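From: Baldur Holst
To: Katlow Home & Closet list
Date: January 27, 2021
Subject: Re: folding dark stuff on a busy bedspread

Lionel Picard wrote:

> I gave up on the dining table and moved all my folding to the bed, like
> half this list keeps telling me to. My trouble is the bedspread. It's a
> loud print and I lose track of where the edges of things are, so my
> sweaters come out lopsided. Do you all put something plain down first?
> Also, is anybody still using the Rolier board? Mine has a crack down the
> middle and I don't know if it's worth replacing.
>
> Lionel

Hi Lionel and everybody,

I'm the wrong person to ask about plain, I'm afraid! Our sheet is a patchwork print and it has everything on it: blue and white tiles, green checkerboard, navy with little white stars, orange and blue scrolls, big red mandalas. My wife picked it out and I grumbled for a week, and now I'd be sorry to see it go. I fold everything on top of it.

For dark clothes I find the print helps. A brown top on a brown blanket is a guessing game, but put it on all those colors and the outline jumps right out at you. You can also line things up with the panels if you're lucky with how the sheet is lying (I'm usually not, ours creeps toward the window side all day long). Where I do get into trouble is with anything patterned. My plaid shirts I do on the dresser, one at a time, and I complain the whole way through.

About the Rolier board – I had one, and I gave it to my sister when she moved out to Fladumberg. She loves it. It was fine for T-shirts but I never got on with it for anything thick, and it took up the whole shelf behind the door. If yours is cracked I'd try a month without before you spend money. A piece of stiff cardboard does the same job and you can cut it to suit your drawer.

Somebody asked last week about the Lemaire drawer dividers, I think in the sock thread. We bought them for the tall dresser and they're okay. They slide around if the drawer isn't full. I put a strip of shelf liner under each one and that mostly stopped it, though the bottom drawer still needs a shove now and then.

Since you asked how other people do it, I'll put down my order for the soft dark things. It's nothing clever.

1. Smooth the bed first. I skip this all the time and then wonder why there's a ridge across the front of everything.

2. Lay the piece face down and pull the sleeves or sides in so you've got one long strip. Go easy on stretchy fabric, it'll spring back on you.

3. Bring it down to a rectangle, or as near as it wants to go. Soft stuff is going to have some wrinkles and a corner that won't lie flat, and I quit fighting that a long time ago. Brown on the patchwork, folded:

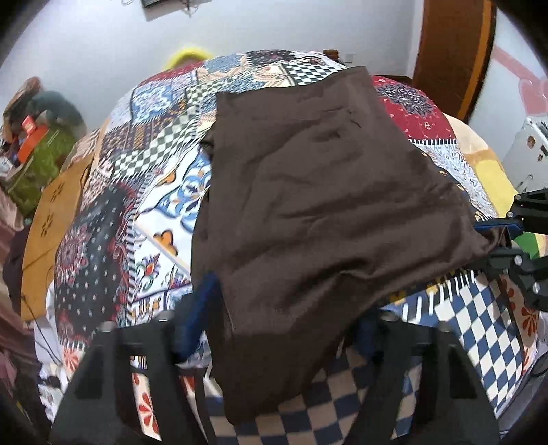 4. Pat it flat from the middle out, then fold once more if your drawer is shallow. Mine is, so I always do.

5. Stand it up in the drawer with the fold on top. If it flops over, it needs another fold or a neighbor to lean on.

Pants I do differently, but that's a whole other message and I've got a load to get out of the dryer.

Let us know what you decide on the board!

Baldur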